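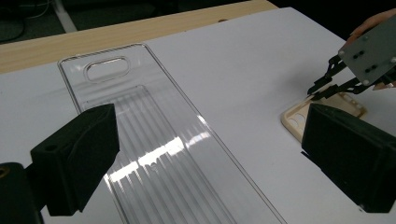

3.2 Sorting of household plastics in the Lirano district

The survey was carried out in May in two neighborhoods, Lobo and Sarum. We sent a paper form to 700 households and received 397 of them back. The form asked where the family puts each kind of plastic item, and who in the home makes this decision. Families who live in rented rooms answered less often than the owners, as was also the case in the earlier Grokthorpe study.
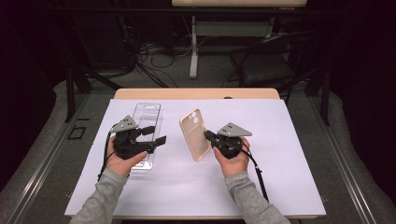
Bottles caused little doubt. The difficulty begins with rigid items which carry no mark, such as trays, lids and molded covers. For these items, 232 of the households wrote that they use the general bin - even when a yellow bin stands in the same yard. In Sarum the yellow bins are emptied every Friday, and several answers mention that they are already full the evening before.

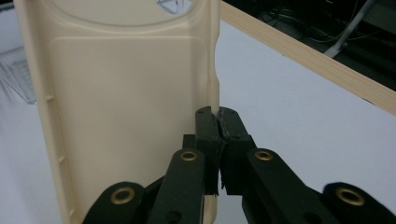

2 min read

Figure 4. Molded plastic shell, cream-colored, inner face.

A shell of the type in Figure 4 was named "hard plastic" by some families and "part of a device" by others. The two names lead to different bins under the local rules. We therefore kept both answers as separate codes in the analysis, and we did not correct them afterwards. The effect of the age of the respondent on this choice is treated in Section 3.3.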